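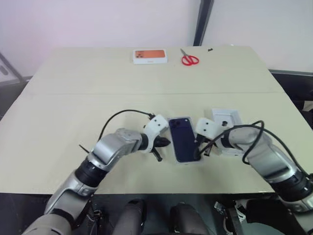
What decides how long a refurbished phone battery stays useful? Mostly the number of full charge cycles and the temperature it sits at while charged.

Slide 2. Urnell intake figures, June. 165 handsets sorted by remaining capacity. Pause on the left column — the low group is mostly older stock from the Suksawat store.

Slide 3. Cycle count against capacity. The curve is flat at first, then drops. Say that one cycle is a full discharge in total, so two half discharges count as one. Do not read out the axis labels.

Slide 4. Storage. Half charge, cool shelf, recheck every seven weeks. Clemora stored its lot at full charge and lost more capacity.
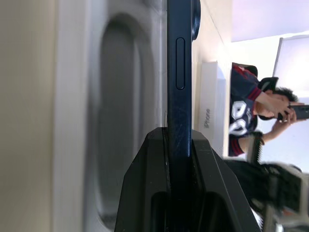 Sombat Sombatkul objected at the Pumum session that cycle count alone is a poor basis for pricing, and that internal resistance should be printed on the label as well. Agree, then go to slide 5.

Slide 5. Resistance test, two readings per cell. Leave time for questions.

Contact | © Urnell | Back to top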